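3.2 Visitor numbers and length of stay

The survey covered two lakeside towns, Damby and Sopacua, which share a ferry line and a tourist office but draw different kinds of guests. Forms were handed out at the ferry landing and at the front desks of guesthouses that agreed to take part. Of the 2,000 forms printed, 1,074 came back. After forms with no travel dates were removed, 1,041 were left for analysis.

Day visitors made up the larger group in Damby. They came mostly for the market and the old boat sheds, and few of them went on to the second town. Overnight guests were more common in Sopacua, where many rented rooms have a kitchen and access to laundry. Guests who stayed four nights or more named laundry access as a reason for their choice more often than a lake view – a result we had not expected when the form was drawn up in March.

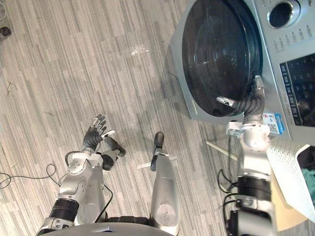
Figure 4. Front-loading washing machine, silver finish.

Spending was recorded per party and per day. Overnight parties spent more on food and less on paid attractions than day visitors did. The record-holding attractions promoted by the tourist office, among them the long footbridge at Zotik, were known to most respondents before they arrived, but only 169 had paid to enter one. Donati's earlier count at the same landing (Lino Donati, unpublished notes) showed a similar gap between knowing about a site and visiting it.

Guests were also asked what would bring them back. Later ferry times came first in both towns, followed by lower room prices outside the summer season.

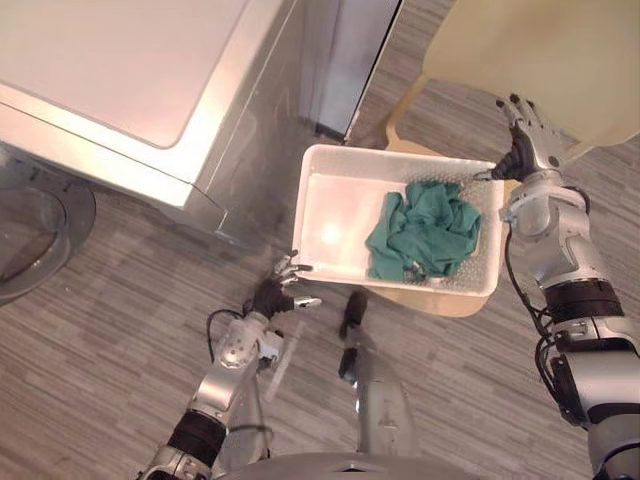
Did guests who arrived by ferry stay longer than those who came by car?
Ferry passengers stayed longer in Sopacua, but in Damby the two groups did not differ. Parking charges in Damby were not covered by the form, so their effect could not be tested.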